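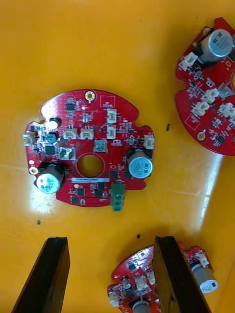 Speaker notes — running a small breakfast kitchen

Slide 1. Good morning, and thank you to Melaniia Sydorenko for the invitation. Say my name slowly. I run the kitchen at Roverham, a breakfast and lunch place with 40 seats and one stove that is too small.

Slide 2. The menu. When we opened we had 63 dishes. Read a few of them aloud, people usually laugh at the three kinds of pancake with cheese. Now we have 21. Explain that I did not cut the dishes which sold badly. I cut the dishes which needed a pan that nothing else needed.

Slide 3. Mornings. Two cooks until ten, then three. Soup is started before the first eggs, so it can stay on the back burner. Maksym Dovhaniuk makes the bread dough in the evening and leaves it in the cold room. Pause here, ask who in the room bakes their own bread.
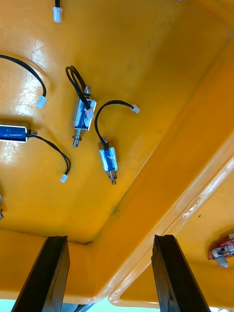

If many hands go up, tell the story of the rye starter. If few hands, go directly to suppliers.

Slide 4. Suppliers. We buy eggs and butter from Hastside and vegetables from the market. I order by telephone, and I repeat the order back — this habit I learned after we received parsnips in place of parsley. Do not stay long on prices, Kanini Mwaipopo will speak about them after lunch.

Slide 5. The guests who wait. On a full morning the wait is about half an hour. We bring coffee to the line and we tell the true time, even when it is long. Myroslav Antoniuk at the door writes the names in pencil. We tried a paging system for one summer and went back to the pencil.

Slide 6. Trays and tables.
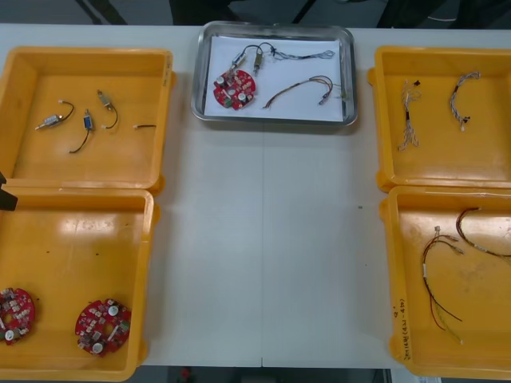
Yellow trays on both sides, the steel one in between.

Keep this slide short. Go on to what I would do differently: a larger sink, a second door to the yard, and smaller plates for the children's menu.

Slide 7. Questions. If somebody asks about dinner service, say that we tried it in September and the cooks were too tired by morning. The recipe for the potato cakes is on the handout, Roksolana Panasiuk has the copies near the exit.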